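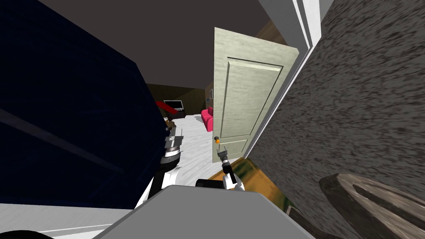 Zarmeena Qureshi

Recording door demos in simulation, without losing an afternoon to one knob

You would think a door is a solved problem. Then you try to teach one to a policy, and you find out how many ways two fingers can miss a knob.

This page covers how I record door episodes in Hokon, our simulator setup, with a two-armed robot driven by hand. It assumes you have the teleop controls working. If you don't, go bother Danish Khokhar, who wrote that page and enjoys visitors.

Step 1. Load a house and pick a door

Choose a scene with a real room on the other side. A view through to a floor, a wall and an armchair gives the model something to look at besides door. Leave the random textures on. Yes, the walls may come out looking like gravel. The policy has no taste and will be fine.

Step 2. Park the base

Drive up until the knob is within reach of one gripper, then stop sooner than you want to. Every beginner parks too close and spends the episode wedged against the panels. Check which way the door swings before you commit.

Step 3. Live with the head camera

The view can end up tilted far enough to make you lean in your chair. Don't level it in every episode. If all your demos have a perfect horizon, the policy will panic the first time it doesn't get one.

Step 4. Start from more than one state

Closed doors are the obvious start. Record some with the door already open too, and the gripper below the knob or off to one side. My first batch was 199 episodes of flawless approaches, and the trained policy had no idea what to do after being two inches wrong. Recoveries are worth more than elegance.

Step 5. Keep the idle arm quiet

Pick a resting pose for the arm you aren't using and hold it. Mine used to drift upward like a kid with a question, and the model learned that very well.

Step 6. Label before you get up

Success, fail or trash. A missed grab that you fixed is a success. A missed grab followed by swearing and a reset is trash. Write the label right away; Tarek Saab once left 22 for Monday and we ended up rewatching all of them.

Export with the scene seed attached, or you won't be able to replay anything. Drawers are on the next page, and they're worse.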